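Open-top carton

An open-top carton is a box of cardboard that is used without a lid. It may be made this way in the factory, or it may be an ordinary shipping box from which the top flaps were cut away. Open-top cartons are found in stockrooms, packing rooms, repair shops, libraries and homes, where they hold small goods that must be put in and taken out many times in a day. In everyday speech the same object is called an open box, a pick box or simply a carton.

Names

The word "carton" is used differently from trade to trade. Printers and food packers often keep it for thin folding board, such as the box of a breakfast cereal, and they say "case" for the heavier corrugated kind. In small warehouses this difference is seldom observed, and both are cartons. The name "tray" is usually kept for a container whose walls are low compared with its length. There is no fixed height at which a tray becomes a box, and catalogs do not agree with each other on this point.

Material

Most open-top cartons are made of corrugated board, which has a wavy inner sheet glued between two flat ones. The wavy sheet is called the medium and the flat ones are called liners. The brown color comes from paper fiber that was not bleached. When the board is cut, the inside of the wall becomes visible as a narrow edge, often paler than the face beside it. A clean edge shows that the knife was sharp. A crushed edge is weaker, and it also leaves small fibers on the goods.

The board loses strength in damp air. A carton that stands on a concrete floor through the winter may become soft at the bottom while its upper part still feels firm. For this reason it is usual to raise cartons on a shelf or a pallet.

Making one from a shipping box

The flaps of a shipping box are folded along a pressed line called the score. To remove a flap, the knife is led along the outside of the score with a straight ruler, in several light passes. If the cut goes below the score, the wall is no longer level and a second carton will not sit well on it.

Without its flaps the box also loses stiffness, and the long walls may begin to bow outward when it is full. Some packers prefer to fold the flaps down inside and glue them there, which gives a double wall at the rim. The inner space becomes a little smaller, but the rim is smoother for the hands. Sheila Tapley, in her handbook "The Small Stockroom", recommends this method for any carton longer than 28 inches, and a single cut rim for all the shorter ones.

Use beside trays

On a packing table the open-top carton is often set together with a shallow plastic tray. The carton has higher walls and keeps packaged goods from sliding out. The tray is better for things that must be spread and seen. Plastic trays for this purpose commonly have rounded corners, because dust is easier to wipe from a curve than from a sharp corner, and a thick rim to hold them by.
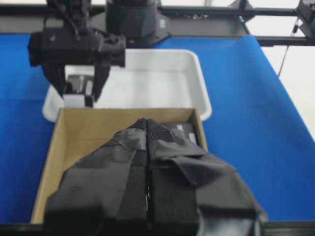 Open carton with one dark packaged item in the far right corner; a shallow white tray stands behind it.

The order of carton and tray depends on the work. In picking, the goods go from the carton to the tray, and the carton stands closer to the person. In returns it is frequently the other way. Nathalie Bosman describes a packing room at the mail-order firm Jesley where the two were kept in line, one behind the other, so that a table could take more of them along its front side. The disadvantage is the longer reach to the second container.

Goods in the corners

A small item in a large carton seldom stays in the middle. When the carton is carried or tilted, the item moves toward a wall and then along it into a corner. Flat packages are the most troublesome, as they lie close to the bottom and the fingers find no edge to lift. Several remedies are known:

Dividers of the same board, slotted into each other, make cells of equal size.
A false bottom with a slight slope brings the goods to the near side.
A sheet of thin foam holds light packages where they were put.

Dark packages are also harder to notice in a corner, where the wall throws its shadow. The label therefore should face up — this is a simple rule, but it is often forgotten when the carton is filled in a hurry.

Storage and wear

Empty open-top cartons of one size do not go into each other, unlike tapered plastic bins, and this is their main weakness in storage. They are kept flat, with the bottom opened, and are taped again when needed. In a trial reported by Lachlan Ogilvie, a set of 27 cartons was kept in daily use at a repair shop, and the first to fail was taken out after seven weeks. In most cases it was the bottom seam that gave way before the walls.

Tape on the bottom seam should continue up both end walls. A worn carton can be recycled with other paper after the tape and the plastic labels are removed.

See also: Corrugated board; Folding carton; Packing table; Tote bin

Filed under: Containers | Packaging | Stockroom and storage

Shared 7 times | 2 comments

Contact the editors | Copyright Edeo Reference | Back to top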